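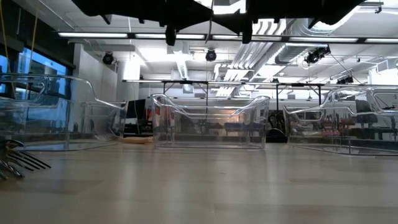
Three clear bins, one gripper, one planner with a lot to learn.

1/ Long thread about grasp planning and see-through plastic, so get a drink. I've been on the software side of the Parkgate bench since June, and most of that time has gone into a problem I assumed would take me a week.

2/ The task sounds like nothing at all. Go to a bin, put the fingers where they should go, come back up without touching a wall. We call the planner Poken (it pokes, you see) and on our old opaque bins it was a very well-behaved piece of code.

3/ Then we moved to clear acrylic and the depth data went to pieces. Some rays bounce off the rim, some go straight through and report whatever is standing across the room. Poken would get a bin with half a wall and a hole in the middle, and plan a lovely smooth path right through the part it couldn't see.

4/ My first fix was to fill the holes. If a patch of depth was missing, borrow from the neighbors and call it solid. I was so pleased with this for one whole afternoon! But these walls dip and then curve up toward the ends, so the filler kept drawing a straight line across the dip and blocking off space we needed.

5/ Second fix, and the one we kept: stop asking the depth image for walls. We fit a known bin model to whatever bits of rim we can find in the color image, and the collision checker uses the model. Depth only gets a vote inside the bin, on the floor of it.

6/ Fitting is where Pluvley comes in, that's our little pose library. It scores each guess by how well the projected rim lines up with the edges it found. Bright ceiling lights make plenty of edges of their own, and for a while it was quite fond of matching a rim to a reflection in the tabletop.

7/ What helped there was dull and I recommend it warmly. We made every bin pose agree with the table plane before it could be scored at all. A bin has to sit on the table. One constraint, 11 lines, and most of the silly answers went away.

8/ Numbers, for those who like them. Over 96 test approaches with nothing in the bins, the old pipeline planned 47 that the checker would have rejected had it known the real geometry. The new one planned 3. All three were on a bin at the edge of the camera's view, with too little rim to fit.

9/ For those I'd like the planner to say "I don't know" and go take another look from somewhere else. Right now it gives a confidence score and then politely ignores it, and yes, I wrote that part.

10/ A word for the tooling too. Imrie is our replay viewer, and it draws the fitted bins, the raw points and the finger path together on one timeline. I put off building it for ages — I thought print statements would do — and I found two frame-offset bugs the first morning I had it running.

11/ Next up is putting things in the bins, which means the floor stops being flat and the depth vote gets much harder to trust. If you've done this with clear containers and have a way of weighting those readings, I'd love to hear how you went about it. Replies are open and I read all of them, if a bit slowly.

October 18, 2019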